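Our second stop in Calby was the Jernness workshop, where the hand-held grippers are set up and looked after between recording shifts. We got there in February, a little after the morning changeover. Consuelo Barrera runs the bench and took us through the routine.

Each gripper gets a check after 18 hours of use. The finger pads come first. She wipes the ribbed lining, looks for lifted edges, and works the trigger a few times to feel for drag. Pads are logged by number – the one she passed around was 577 – and replaced after 700 hours whether they look worn or not.

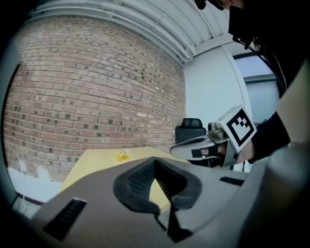 Two hand-held grippers at the yellow table, one with its black rubber pad facing the camera, the other with its square marker card.

The marker card is the other thing that goes wrong. If it gets knocked, the tracking drifts, and a whole shift of recordings may have to be thrown out. Barrera checks the angle against a printed jig from Muteck and allows 3 degrees either way. Anything past that gets a new card and a fresh calibration.

Spare pads come from Pacheco and have been slow to arrive this winter, so she keeps a drawer of used ones that still pass. We asked about cleaning fluid. Plain water on a cloth, she said – alcohol dries out the rubber.

Lunch was at noon, then the bus to the next site.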